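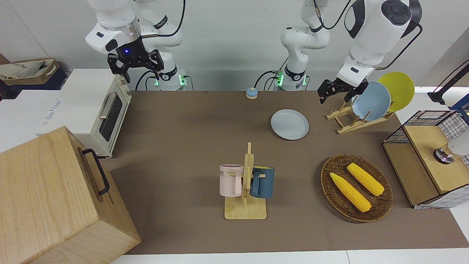

Can a robot do the washing-up and put the dishes away?

Parts of the job, in a room set up for it. A machine with two arms can lift a plate, stand it in a rack and hang a mug on a peg if it has practised with similar objects. No machine on general sale can clear a family kitchen after a meal without help.

Household task automation

Household task automation is the use of machines to do domestic work such as tidying, cooking, cleaning and laundry. The term covers single-purpose appliances, among them the washing machine and the dishwasher, but since the spread of cheaper robot arms it has mostly been used for general-purpose machines that handle ordinary objects. The same methods are applied to light shop-floor work, including packing, sorting and loading trays.

Background

Appliances succeeded in the home by changing the chore to suit the machine. A dishwasher does not hold a plate and scrub it; it sprays water round a closed box. The person still scrapes, loads, unloads and puts away. These remaining steps are the ones that general-purpose robots are meant to take over, and they have been slow to give way.

Factory robots have repeated fixed movements for decades. They depend on parts arriving in the same place and facing the same way. Kitchens offer neither condition, and for many years a robot that could weld a car body could not be relied on to pick up a cup.

Handling crockery and food

Test layouts for kitchen work usually fit on one table. Common items are plates, a slatted dish rack, a mug tree, a basket and a small oven, and the arms are fixed at the back edge. Grippers with two parallel fingers are widely used, being simple to control and easy to repair.

Plates lying flat are harder than plates standing up. The rim sits close to the table and the fingers have little to close on, so many systems slide the plate to an edge or tilt it first. Once upright in a rack, a plate can be pinched from above. Placing it is another matter, as the slots are narrow and a second plate may already be leaning across the gap.

Mugs are picked up by the rim, the body or the handle. Hanging one on a peg calls for the handle to be turned the right way, and often for the mug to be passed from one gripper to the other. Food items vary more than crockery. A corn cob is firm and has an uneven surface, and is generally easier to grip than a ripe tomato or a slice of bread.

Training

Most recent systems learn from demonstrations. An operator guides the arms through a task many times, and a computer model is fitted to the recorded movements and camera views. The Multis kitchen set, put together by a group under Sigrun Åberg, holds more than 4,000 demonstrations of clearing, racking and hanging tasks. Åberg has argued that the objects in such sets should be changed often, as a model trained on one mug tends to fail with a taller one.

The Skiletti method breaks a chore into short steps and checks each before starting the next. It is slower than running the whole task in one go, but a dropped item is noticed earlier.

Measuring results

Results are hard to compare. A trial may count as a success if the plate ends up anywhere in the rack, or only if it stands in a named slot. Some reports allow 2 attempts and others 3. The Fledwood scale was drawn up to deal with this and has 4 levels:

Level 1: a single object, always in the same place
Level 2: a single object, moved between trials
Level 3: several objects, in any order
Level 4: a full chore in a room the machine has not met before

Good results at levels 1 and 2 are now common. Level 3 results depend heavily on the objects chosen. Level 4 remains largely out of reach.

Shop-floor use

Progress has been quicker in workplaces, where lighting, bench height and stock can be controlled. Sastry, a supplier of canteen equipment, sells a tray-clearing station in which arms lift plates from a belt and place them in washer baskets. A member of staff stays nearby to deal with stacked bowls, cutlery and anything the machine sets aside.

Limits

Speed is the most common complaint. A person can rack a plate in a second or two, and an arm may take many times as long. Other difficulties are clear or shiny objects, which cameras read poorly, and soft ones that change shape when held. Drawers and cupboard doors need a steady pull along a fixed path, and small errors can jam them.

Safety rules also hold back home use. Arms strong enough to lift a full pan can injure someone, and those made weak enough to be safe beside children may not manage the pan.

See also

Dishwasher
Industrial robot
Robot gripper
Robotic vacuum cleaner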